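Zemia Countertop Water Flosser: Review After Several Months of Daily Use

By Anisa Tjoa
Posted 10th August

I bought the Zemia water flosser after a cleaning appointment where the hygienist, Aisyah Tjoa (my cousin, so she does not hold back), told me my gums were bleeding in the same places as the time before. I have a fixed retainer behind my lower front teeth and one bridge on the upper left. String floss under both of those takes me a long time, and most nights I was skipping it.

I paid $70 for it at a pharmacy in Prarnwood. I was not sent a free one and I have no connection to the company.

What comes with it

You get the base unit with the tank on top, the handle on a coiled hose, and a small case of tips. Mine had standard jet tips, one orthodontic tip with a short tapered brush, and one soft tip meant for the gum line. There is a leaflet, which covers filling and cleaning but says very little about how to use the soft tip. I asked at my next visit and was told to keep it on the lowest setting and hold it at an angle to the gum.

Pressure and comfort

The dial has 10 settings. I started on two and stayed there for the first couple of weeks. It stung a little at the start and there was some pink in the sink. By the third week that had mostly stopped. I now use five for the whole mouth and drop to three around the bridge. Anything over seven is too strong for me, and my husband, Hafiz Tarigan, who has no gum trouble at all, doesn't go past eight.

The pause button on the handle is in a good spot for your thumb. It stops the water right away, which matters when you need to spit or move the tip. On the older Hidov model I had years ago the only switch was on the base, and I sprayed the mirror more than once.

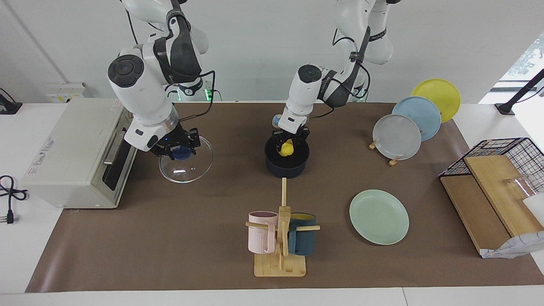 Noise is the main complaint in our house. The pump is loud enough to hear through a closed door, and it buzzes against the counter. I put a folded washcloth under the base and that took care of most of the buzzing. It is still not something I would run next to a sleeping child.

The tank

One full tank lasts me the whole mouth with a little left over. The lid fits properly and doubles as a holder for the tips. I use lukewarm water, as cold water makes my back teeth ache.

The tank needs to be emptied after every use. I left water sitting in it over a long weekend and there was a slippery film on the bottom when we got home. It wiped out easily. Since then I tip it out each night and leave it upside down on a towel. Once a month I run a mix of white vinegar and warm water through it, then a full tank of plain water. The opening is wide enough for my hand, so I can reach the corners.

Does it replace floss?

My dentist, Dr. Faizal Wibisono, says no, at least for me. He wants me to use string or small brushes between the back teeth and treat the flosser as the extra step. I do the string three or four times a week and the water every night. At my last checkup the bleeding points were down and the area under the retainer had less buildup. I can't say how much of that is the machine and how much is that I am simply doing something every evening.

If you have had recent gum surgery or an implant, ask your dentist before you use one of these.

Problems so far

The hose popped off the handle once. I pushed it back on and it has held. The numbers on the dial are starting to wear off at the settings I use most. Replacement tips are sold only in packs, so you can't buy the orthodontic one by itself – that one wears out first, and I now have more standard tips than I need.

Who it suits

I would buy it again for a bridge, a retainer or braces. If your teeth are easy to floss and you already do it, I don't think you would get $70 worth out of it. For travel it is too big. I take a pack of small brushes instead and plan to look at the Zemia cordless model in October, when I have a work trip. I'll post about that one separately if I end up getting it.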